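Home Products Guides Spare parts Contact

Section 3: Setting up the Koppel assembly board

The Koppel board is a white rectangular board with separate panels and a set of blue parts. Each part has an outline or a recess on one of the panels. Read the whole section before you put the board on the table.

3.1 Before you start

1. Choose a flat, stable table. A dark top gives the best contrast with the white panels and makes a dropped peg easier to find.
2. Leave 400 mm of clear table in front of the board for parts waiting to be placed.
3. Wipe the table and the underside of the board with a dry cloth. Do not use solvent cleaners – they dull the panel surface and can lift the printed outlines.
4. Check the parts against the list in the lid of the storage tray. Replacement parts are ordered under the Prullau number printed beside each entry.

CAUTION: Small parts. Keep the pegs away from children under three years.

3.2 Placing the board

1. Lift the board with both hands, holding it at opposite edges. Never lift it by a raised panel.
2. Set it down with the large circular outline at the upper right, as seen by the person working.
3. Press gently on each corner. If the board rocks, turn the foot under that corner until it sits level.
4. Check that every panel is flat in its bay. A panel that sits proud has usually caught a crumb or a bit of packing foam underneath.

3.3 Setting out the parts

1. Start with the upper-left area. Stand the round gear-like part on its disc, with the short peg pointing up.
2. Stand the small cylindrical peg slightly below it.
3. Leave the large circular outline at the upper right clear for now.
4. Use the raised square panel for small parts you will need later. Cylinders may be laid on their side.

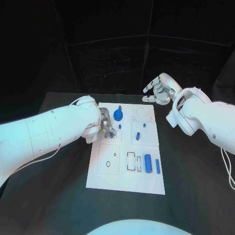

Figure 3. Koppel board with blue parts on the panels. Large circular outline at upper right, raised square panel below it.

NOTE: The narrow slots and the round outlines are not interchangeable. If a part will not seat under light finger pressure, take it out, turn it and try again. Forcing it will mark the colour on the edges.

3.4 Clearing away

1. Remove the small pegs first, then the larger round parts.
2. Return the parts to the storage tray and close the lid.
3. Store the board flat, at 60 per cent humidity or lower. Stored on edge, it may warp over time.

Replacement panels are sold singly. Quote part 141 for the raised square panel. Orders go through the Plastgate counter at Stodbridge, attention Dace Ķēniņš. Corrections to this guide should be sent to Helju Lepik at the same address.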